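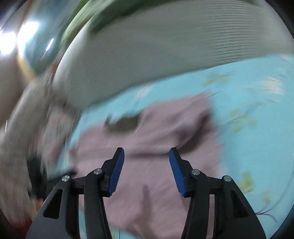
By Leen Saliba | 29/05/2022

So the laundromat on Aoun Street is open again, and I went down on the first morning with two bags of sheets and far too much enthusiasm. It had been shut since February, when a pipe burst behind the dryers, and I'd been hauling everything over to Indthorpe on the bus (never again, please).

Carla Hourani, the owner, has put in 18 new washers and kept the old folding tables, which I was happy to see. A regular wash is still $4. The big machines at the back will take a king-size comforter, and mine went in with room to spare!

Carla told me the repairs took longer than she wanted. "I had 631 messages asking when we'd open," she said. "My own mother sent a few of them." She's also bringing back the linen swap, where you drop off clean sheets and pillowcases you don't need and pick up something else. Last year 200 sets changed hands, and I still sleep on one of them.

The swap shelf is by the front door and everything has to be washed first. Fitted sheets go on the bottom, flat ones on top, and please write the size on a piece of tape. Hours are 7 a.m. to 9 p.m., last wash at 8. The change machine wasn't working when I was there, so bring quarters.

Comments (3)

Sneha Tyagi
Do they take twin sheets for the swap? I have a whole closet of them.

Hussam S.
Yes to twins, I dropped some off this morning. Parking is still terrible.

Elie Dabbas
$4 is fine but the dryers went up a quarter. Just saying.

We use cookies to remember your settings. By staying on this site you agree to our cookie policy. Accept | Manage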